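Sesia Street Neighbors' Association
Minutes of the October meeting

The meeting opened at 7:05 in the evening, a little late on account of the rain and the long line for coffee. The chair thanked everyone for coming out on such a miserable night and said it was lovely to see so many new faces from the Hallitero end of the street. The September minutes were read and approved, with one correction: the bake sale was held on the lawn, and the parking lot was only used for the cars.

Money
The balance stands at $1,574 after the insurance payment. The block party brought in more than we had hoped, mostly from the pie table, and a warm round of applause went to all the bakers. A member asked if we could put a little aside each month for snow removal on the shared steps. After some friendly back and forth we agreed to set aside $40 a month through the winter and look at it again in spring.

Community garden
We have 57 plots this year and all but 3 have been cleared for winter. The gardeners who still have tomatoes hanging on were gently reminded that the water goes off at the end of the month (and yes, green ones do make a very nice relish, several recipes were exchanged at this point and the chair had to call us back to order). Leaves may be left in the open bin beside the gate, but please, no branches thicker than a thumb. The compost delivery from Satti came a week early and is under the blue tarp. Take what you need and tuck the tarp back in when you're done.

There was a longer talk about the fence on the Dromedlow side. It leans badly after the last storm, and two of the posts move when you push on them. One member had a quote for replacing the whole run, and it made a few people gasp. Another felt that new posts and a Saturday's work would see us through a couple more years. We voted to fix the posts first. The motion carried, with one vote against and one person out feeding the meter.

Winter supper
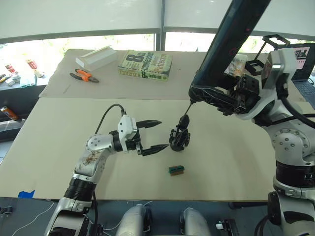

The supper will be potluck again, with the association buying the ham, rolls and cider. A sign-up sheet went around the room and came back with nine desserts and one salad, so a plea was made for vegetables. Anyone who can lend a slow cooker should put their name on the lid with tape, as two went home with the wrong families last year and one has yet to turn up. Doors will open at 5:30 so that the little ones can eat early.

Other business
The street light by the mailboxes is out again and the secretary will call the city. The lending shelf is full to bursting with mysteries, and children's books would be very welcome.

The meeting closed at 8:40. Next meeting in November, same room, 7:00.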